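Notebook, proclamations project
March, second entry
Started 8:40 am, in the back office with the good chair

Big day. The full pull finished overnight and we now have 3295 emergency proclamations from 24 states in one place, with the text of every one of them readable. I have wanted this pile of paper since last summer and I keep opening files at random just to look at them.

Reminder to myself of what we're after: how long does a governor's emergency last, on paper, from the day it's signed to the day it's ended or runs out? Who ends it? And how many get renewed so many times that the first one is hard to find? People write about the big ones. I want the small ones too, the propane shortages and the trucking-hours waivers and the frozen pipes at a state hospital.

State of the pull

Makunell (the scraper, for whoever reads this cold) choked on four sites last time and on one this time. The fix was dull. Two of the sites list orders by fiscal year and the script was walking the calendar year, so it kept missing everything signed between July and December. Changed the loop, reran, got them all. One site only has scanned pages from before its last change of governor, and those went through text recognition at double size. Much better! Signature blocks still come out as soup but we don't need them.

Remaining holdout: a state that posts its orders as one long page per governor and takes the page down when the governor leaves office. Babar Butt found that the state library keeps paper copies and will scan on request. He has already sent the request, bless him. Those are not in the 3295.

Duplicates are going to be a pain. Some offices post a proclamation, fix a county name, and post it again under the same number. Others give the corrected copy a new number. For now I keep both and flag the pair. Do not delete anything yet. I deleted things in the pilot and spent two days getting them back.

Hand coding, round two

This is the part I was nervous about. We drew 300 at random and Babar and I each coded all of them separately in Fevitz, no talking. Five fields: type of event, start date, stated end date, legal section cited, and whether the document is new or a renewal.

We matched on all five fields for 238 of the 300. In the pilot we fought over nearly every second page, so I am thrilled with this. It leaves 62 to sort out and we went through them after lunch with coffee and the big table.

Nearly all the trouble is in two places.

First, end dates. A typical sentence says the order "shall remain in effect for 30 days unless renewed." Easy. But 30 days from what? Signing, or the time the event began, which may be a week earlier in the same document? Babar counted from signing, I counted from the event when one was given. We read the statutes for the states involved and they differ, so neither of us was right everywhere. New rule: follow the statute where it says, otherwise count from signing, and put a 1 in the new column "enddate_assumed." I like this much better than pretending the date is there.

Second, renewals. Some documents say "amends and restates." Is that a renewal? If the only thing that changes is a list of counties, I had it as an amendment. Babar had it as a renewal if the end date moved by even one day. I argued my side for a good ten minutes and then lost, fairly. His way can be checked by anyone with the two pages in front of them. Mine needed a feeling about what the governor's office meant. So: end date moves, it's a renewal. End date stays, it's an amendment. Written on the whiteboard and in the codebook, section 4.

The fun stuff

Babar's favorite of the batch is a grasshopper emergency that runs three pages and cites the roads code, the health code and something about rail sidings. Mine is a chain of drought orders that we traced back through renewal after renewal until we reached one that mentions a form no longer in use. Each order cites only the one before it. I want to draw these chains! A plain line for each emergency, a tick at every renewal, stacked from shortest to longest. I think that picture could carry the whole first section of the report, and a reader who has never looked at a statute would get it.

I sketched six of them by hand to see. Storms make short stubs. Drought makes long combs. Fuel and trucking orders are the odd ones — short, then a gap, then another short one for what reads like the same problem with a new number. Are those renewals in all but name? The codebook says no, since the earlier one had already expired. I'd like a second measure that joins any two orders on the same subject in the same state with a gap under 14 days. Keep the strict measure as the main one and report both.

Who ends them

Only looked at this in the 300 so far, so no numbers yet. What I can say is that a formal ending signed by a governor is rarer than I expected. Most just lapse. Legislatures show up a little, mostly by voting to extend and once by a resolution to end one, which the governor's office then answered with a brand new order on the same subject. Good story, needs checking against the journal of both chambers before it goes anywhere near a draft. 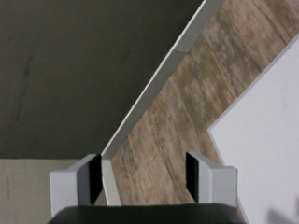
It also makes me think we need a field for legislative action, and I'd rather add it now than after the full coding is done. Babar is worried about time. He's right to be. Compromise: we add a yes/no box only, and go back for the details on the yeses.

Drurik

Tried the Drurik date finder on the same 300. Start dates, very good. It reads "the fourth day of" without blinking, and it even handled the one with the year written out in words. End dates, poor, for the same reason we were: it grabs the first number of days it sees. In one flood order that was the number of days to file a damage claim. I fed it our new rule as a second pass and it improved on the handful I tried by eye. Needs a proper test. Use the agreed codes as the answer key, and hold back half so we aren't grading it on what we tuned it on.

Fankhauser call, 3:15 pm

Went well. They like the chains idea a lot and asked if the data could go out in a form a county clerk could open, so a spreadsheet with plain column names as well as the database. Happy to do it. They also asked whether we'd rank the states. I said no, and explained that statutes differ so much on how long a first order may run that a ranking would mostly be measuring the statutes. They took that fine. They'd like a two-page note on that point alone, and I think it would be fun to write.

To do

Finish the last nine of the 62, all of them end dates.
Codebook section 4, clean copy, to Babar.
Yes/no box for legislative action in Fevitz.
Table of statute rules by state: first term, renewal limit, who may end. Babar has half of it in his own notes.
Makunell: save the page as it looked on the day we pulled it, along with the PDF.
Pair list for duplicates, sorted by state.
Chase the state library about scans if no word by the end of the month.
Draw twenty more chains, on the computer this time.

Stopped 6:05 pm. Left the drought chain taped up over the printer, please don't take it down, I haven't copied the last two dates.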